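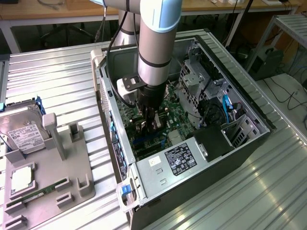
Chapter 4
Drawing the Sample

Most of the work in a market study is done before the first question is asked. The researcher must decide whose answers are wanted, how those people will be reached, and how many of them are needed. Errors made at this stage are hard to repair later. A well-written questionnaire sent to the wrong people will produce clear, tidy and misleading results.

This chapter deals with the choice of respondents. It assumes that the reader has completed the exercises on research objectives and can state the purpose of a study in a sentence or two.

4.1 Population and Frame

The population is the full group the study is meant to describe. The sampling frame is the list, or other source, from which respondents are drawn. The two are seldom the same. A grocery chain may wish to learn the views of everyone who shops in its stores, yet hold contact details only for members of its rewards program. Shoppers who pay cash and carry no card belong to the population and are missing from the frame. This gap is known as coverage error.

Consider the Wullinlow study, which is used throughout the chapter. Chevalier, a regional seller of household goods, planned to open a store in the town of Wullinlow and wished to know how far residents would travel to reach it. The research firm Listarura was given 2 possible frames: a customer list from Chevalier's online shop, and a list of residential addresses covering the town and its nearby villages. The customer list was cheaper to use and was expected to bring a higher response. It held only people who had already bought from Chevalier, and it left out the very households the new store hoped to attract. The address list was chosen, and 464 completed interviews were obtained.

Students should note that the number of interviews played no part in the choice of frame. A larger sample drawn from the customer list would have given a more precise answer to a different question.

4.2 Terms Used in This Chapter

Element: the single unit about which information is collected, such as a person or a household.

Response rate: the share of eligible elements selected that complete the survey.

Quota: a fixed number of interviews to be obtained within a named group.

Section 4.3 takes up probability methods. Quota methods follow in Section 4.4, where the Bista panel is introduced as a second case.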